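Vesora gripper comparison

The Vesora gripper comparison is a bench trial of parallel-jaw fingertips for small desktop robot arms. It was run by the robotics workshop at Cirutier, and its results were released on 2023-02-21. The trial takes its name from the Vesora arm used for every run. Two fingertip designs were compared, the broad Alcaraz pad and the tapered Faven tip, on tasks involving light household storage items.

Background

The workshop had used Alcaraz pads as its standard fitting for general pick-and-place work. The pads are moulded from a firm rubber compound and give a large contact area, which suits boxes, cups and folded cloth. Operators reported trouble with small fittings such as drawer knobs, where the width of the pad hid the target from the wrist camera during the last part of the approach. The Faven tip was proposed as an alternative in December, and a set was machined in-house to fit the same carriage.

Test setup

The bench uses coloured plastic desk storage placed near a wall corner, so that the arm has to work in a restricted space. The pieces include stacked drawer units with small round knobs, open compartments, and ordinary pens. A camera at the wrist looks down past the fingers and supplies the only view available to the controller. No overhead camera is used. The bench layout was kept cluttered on purpose, with pens left lying across surfaces the gripper might have to pass over.

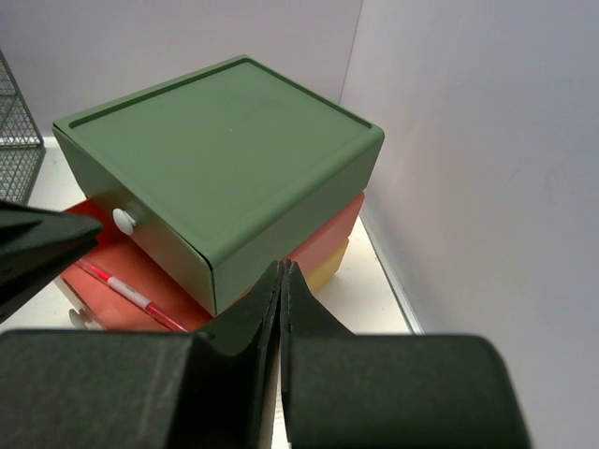

Wrist camera view of stacked drawer units, with a pen resting on the coral-red unit.

The drawer task begins with the fingers open above the stack. The arm must locate a knob on the front face, descend, close on it and draw the unit forward without shifting the units above or below. Because the drawers are light, a poorly aligned pull tends to drag the whole stack. A run is scored as a fault if any unit other than the target moves, or if a loose object is knocked from its resting place.

Each fingertip design was given 200 runs. Grip force was held at the same setting throughout, and the controller software was not changed between designs. Runs stopped by a communications error were discarded and repeated.

Organizer task

A second task covers approach to upright and tilted organizer sections. It was added after early trials showed that drawer runs alone said little about how a fingertip behaves near thin walls and narrow openings. The fingers are brought to a named feature, such as a rim, a knob or a round hole, and held there while the controller estimates the remaining distance. Pens are left standing in an open compartment beside the target, and contact with them is recorded as a fault.
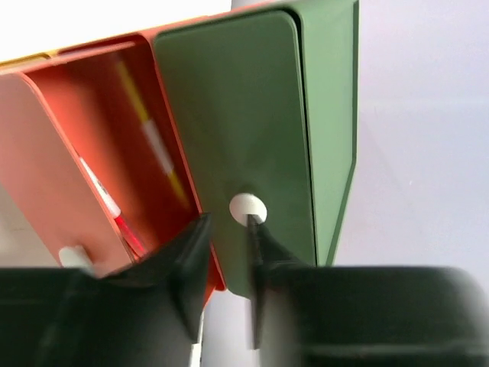

Fingertips at the organizer sections, one reaching the round hole in the green panel.

Colour was found to affect the distance estimate. Saturated orange and red plastic throws a tint onto pale objects close to it, and the edge detector sometimes merged the two. White walls behind the bench caused a separate problem when the exposure was set for darker parts. The operators dealt with both by fixing the exposure manually at the start of each session.

Results

The Alcaraz pad recorded 49 faults in its 200 drawer runs, most of them movement of a neighbouring unit. The Faven tip recorded fewer, but it was more likely to slip off a knob when the approach angle was steep. Neither design was clearly better in the organizer task. The report recommends the tapered tip for knobs and narrow gaps and the broad pad for general handling.

Wear was checked separately over 2000 closing cycles per design. Both remained serviceable at the end of the check.

Limitations

All runs were carried out on a single arm, at one bench, under indoor lighting. Metal drawers and heavier units were not included. The report also notes that grip force was chosen to suit the pads, which may have put the narrower tip at a disadvantage.

See also
Parallel-jaw gripper
Eye-in-hand camera
Pick-and-place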